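Piano hire and tuning: frequent questions
April 22, 2024
By Marisa Longo

We receive many of the same questions by telephone, so I have collected them on this page. If your question is missing, please write to us.

How long must I hire the piano?
The shortest period is six months. After this you can continue month by month, and you must inform us 19 days before you wish to stop.

Can I buy the piano that I have hired?
Yes. What you have paid in the first six months is taken off the price. This is valid only for the same instrument and not if you change to another one.

Do you bring it up the stairs?
Yes, if the stairs are straight or have a wide landing. For narrow stairs with a turn, Cosimo Farina comes to measure before we confirm. Please do not send only the floor number. We need also the width of the door.

Where should I put it?
Against an inside wall, far from the radiator and from direct sun. A kitchen is not good. If you have heating under the floor, tell us before the delivery and we will bring a board to put beneath.

How often does it need tuning?
Two times in a year for normal playing. A piano which has just been moved should rest for some weeks in the new room, and the first tuning after delivery is included in the hire.

Some keys are slow in winter. Is it broken?
Usually not. The wood takes water from the air and the keys move less easily. If it is still so in May, call us and we will look at it.

Do you tune pianos which are not yours?
Yes, in Jiltow and in the villages up to Larholm. We have now more than 900 instruments in our tuning book, and for a new customer there can be a wait.

What is the number on my contract?
It is the number of the instrument, for example 876. You find the same number on a small label inside the lid. Please say it when you call.

Can I pay by card?
Yes, in the shop. For the monthly hire we prefer a bank transfer. 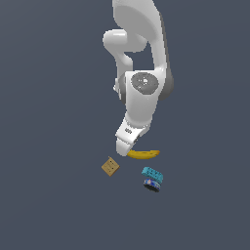 Related pages
Prices for hire
Moving a piano inside the same house
Digital or acoustic for a beginner?
Our workshop in Ganda

Contact: Farina Pianos, Jiltow | © 2024 Farina Pianos | Back to top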